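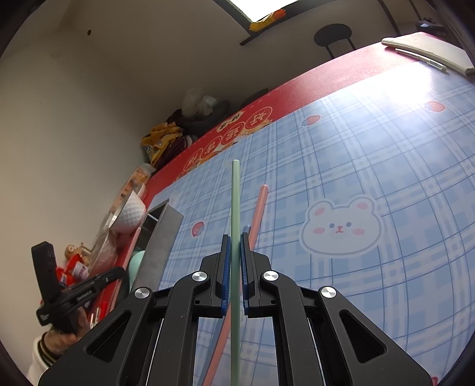 4. Sorting the chopsticks and spoons

Before you begin, lay the Taltance mat flat over the table covering.

1. Put the caddy at the left side of the mat. Keep the handles of the spoons pointing to you.
2. Lay the chopsticks on the mat, to the right of the caddy. They may cross each other at this stage.
3. Take one chopstick and look for the other one of the same color. Compare the length also.
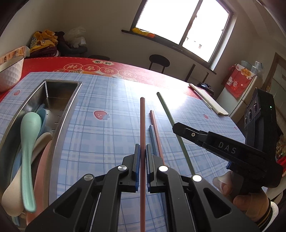 Fig. 3. Spoons in the caddy, chopsticks still on the mat.

4. Put each matched pair into the caddy with the thin ends up.

Note: If one chopstick is left alone, keep it. Single pieces can be ordered from Faltbridge under part number 241.

Caution: Do not push the pieces in by force. The slots in the caddy must stay free for the water.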